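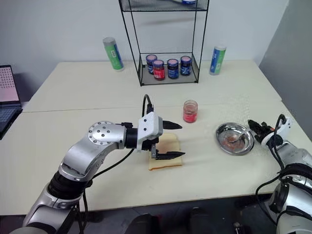
Drudwood replied to my last thread that you should never buy spices in bulk, and that anything over three months old belongs in the trash. I want to answer that properly, so this will run to several posts.

Old ground spices won't hurt you if they stayed dry. They lose flavor. How fast depends on the spice, the container and how warm your kitchen is. Three months is too strict for nearly everything I cook with.

Whole spices are the easy case. I have cumin seed from two summers ago that still smells strong when I crush it. Same with cloves and allspice. I would not replace those on a schedule.

Ground is different. Paprika goes first in my kitchen. It turns from red to brick and then to brown, and by brown it tastes like dust. Ground coriander goes nearly as fast. Ground cinnamon hangs on much longer.

My test: put a pinch in your palm, rub it with your thumb, smell it. If you have to think about whether you smell anything, use double or toss it. Don't test over a steaming pot. The steam gets in the jar and the whole thing cakes.

On bulk buying, Drudwood has half a point. A pound of ground turmeric is a bad idea for one household. I did it once, from D'Amico on the corner of my old street. I was still scraping at that bag 14 months later and it had gone flat well before then.

But bulk bins let you buy small, too. At the Numau co-op I can buy two tablespoons of fennel for less than a dollar. The little supermarket jar costs $5 and holds more than I'll get through. So the bins are where I go for things I cook once or twice a year.

Ask when the bin was last filled. The people at Numau write the date on a strip of tape on the back. Last time the mustard seed said 3/17/23 and the sumac had no date at all, so I bought the mustard and skipped the sumac.

Storage. Tight lid, away from the stove, out of the sun. I kept mine over the range for years and the chili powder hardened into a plug every August. Moved it across the kitchen and the next batch stayed loose.

Freezer: I do it for poppy and sesame seeds, which have enough oil to go rancid. I don't bother for anything else. If you freeze ground spices, let the jar come up to room temperature before you open it or you'll get condensation inside.

Toasting. It will perk up whole seeds that have gone a little dull. Dry pan, medium heat, 90 seconds, keep them moving, then onto a cold plate. It does nothing for stale ground spice except burn it.

Several people asked about the Ginness grinder I mentioned last week. It's fine. It's loud and the lid sticks. To clean it, run a spoonful of dry rice through, dump it, wipe it out with a paper towel. Cardamom takes two rounds of rice.

Next thread is dried herbs, where I'm a lot closer to Drudwood's side. Old dried basil is hay.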